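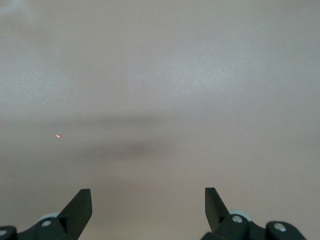 Does a small website need its own database server? Most of the time a folder of plain files will do the job.

Blog > Opinion > Hosting
Posted in April by the Pluvar desk
Print this page | E-mail this page

We ran our notes site on a rented database for years. It held 700 pages and cost us 37 pounds a month, mostly to sit idle. Moving it to flat files with Murkulix took an afternoon — the backups are now a copy command.

I would keep the database for anything with logins or orders. A page that changes twice a year doesn't need one.

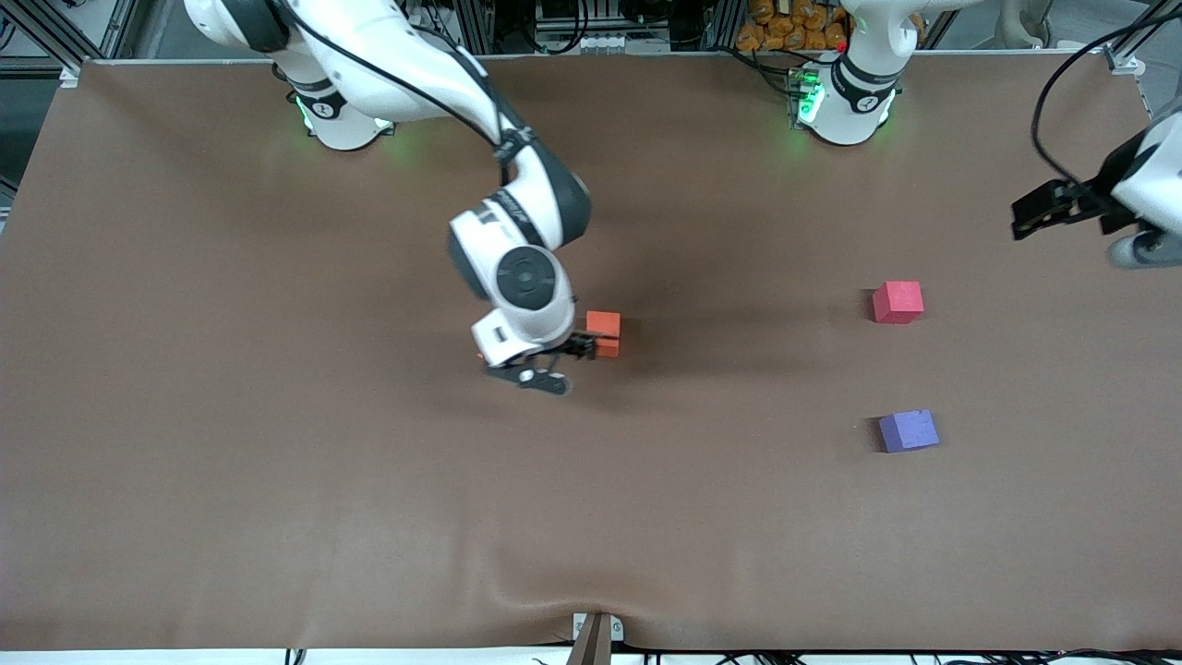 When files stop being enough

Past 1000 pages our builds got slow, and at 3777 I would look at something else. Two people editing the same page is a worse problem, and files handle it badly. Few small sites ever get there.

Print | E-mail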